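Folding and packing T-shirts: frequently asked questions

Applies to: Trulelier staff shirts, event shirts and customer returns handled at the folding tables
Maintained by: Onyekachi Iyamu, Garment Preparation
Last revised: November

General

Which garments does this page cover?

Short-sleeved crew-neck T-shirts in adult sizes. Polo shirts, long sleeves and anything with a zip have their own page. Children's shirts are folded by the same method but to a smaller finished size, given under "Finished size" further down.

Do I need to iron a shirt before folding it?

No, unless the order sheet says so. Light creases from storage are acceptable and will mostly lie down under the hand. Deep creases across a printed area should be steamed out from the inside of the shirt. Do not put an iron directly on a print.

The shirt still feels slightly damp. Can I fold it?

No. Hang it and return to it later in the shift. A damp shirt sealed in a bag will smell within days, and the whole carton is then returned.

The table

What surface should I fold on?

A flat surface larger than the shirt with the sleeves open. We use felt-covered tables. Felt grips cotton lightly, so the bottom layer stays where it was put while the upper layers are moved. On a bare, polished surface the whole shirt tends to slide towards you when the hem is pulled straight.

How is the felt cleaned?

Lint roller at the start of each shift, vacuum with the flat nozzle on Wednesday. Dark and red shirts shed the most in the first handling. If you are going from a dark batch to a white one, roll the felt again before the first white shirt goes down.

What may be kept on the table during folding?

Clips, bags and labels, all along the far edge. Clips stay in their tub. The near half of the table is kept for the shirt. Drinks, pens without caps and open tape dispensers are kept off it altogether.

Folding

What is the standard fold?

1. Lay the shirt face down with the hem towards you. Smooth from the centre outwards.
2. Fold one side in to a line running down from the middle of the shoulder. Turn the sleeve back on itself so that it lies inside the fold.
3. Repeat on the other side. The two edges should be parallel.
4. Bring the hem up to just below the collar seam.
5. Fold in half again if the shirt is to be bagged. Turn it over and check the collar.

Why does my shirt come out wider at one end?

The side folds are not parallel. Open the shirt back to step 2 and start again from the shoulder. Pulling the finished bundle square does not work; the outer layer moves and the inner one stays crooked.

One corner keeps bunching. What is the cause?

Usually the side seam. On cheaper shirts the body is knitted as a tube and twists in the wash, so the hem no longer sits square to the shoulders. Fold to the shoulders and let the hem run out where it likes, then tuck the surplus under in step 4. If the corner is bunched but the seam is straight, there is a sleeve caught underneath it.

Where do my hands go when I square the bundle?

One at each of the corners nearest you, fingers flat on the fabric and pointing away from you. Draw the edge gently towards you until the ripple in the top layer has gone, then lift both hands straight up. Dragging them off sideways puts the ripple back. 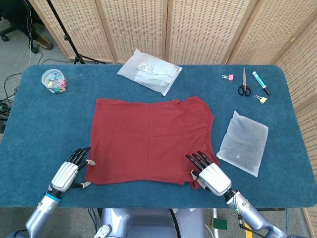
Finished size

How large should the folded shirt be?

Adult shirts: 258 mm wide and 33 cm long before the last fold. Children's shirts: 200 mm wide, length as it falls. The width matters more than the length, as it is the width that has to go into the mouth of the bag.

Is there a template?

Yes, a flat board cut to the adult width. Lawal Bashir keeps the spares. Place the board against the collar after step 1, fold the sides over it, then slide it out through the hem before step 4. Experienced folders generally stop using it, and that is permitted provided the width stays right.

Bagging and clipping

Which bag do I use?

The translucent Memon bag for single shirts, the Ullier carton liner for bulk. Insert the shirt collar first, press the air out with the flat of the hand and close the flap. Reopening the flap more than once weakens the adhesive - use a new bag.

Are binder clips used on the shirts themselves?

Only on paperwork. A clip left on cotton marks it, and the mark on a dark shirt may need washing out. Clip the order sheet to the packing list and put both on top of the stack.

How many shirts go in a stack?

11, with collars alternating left and right. Stacked all one way, the collar side rises and the stack leans.

Problems

A shirt has a loose thread at the hem. Trim or reject?

Trim if it is a single tail shorter than a finger. Reject if pulling it lightly moves the stitching.

The collar has gone wavy. Can it be saved?

Sometimes. Steam it, lay it flat on the felt, shape the curve by hand and leave it until cool. If it is still wavy after that, it goes into the seconds box with a note of the batch.

Who do I ask about anything not covered?

Temitope Osagie for folding and sizes, Settimio Messina for bags, cartons and labels. Corrections to this page go to Onyekachi Iyamu.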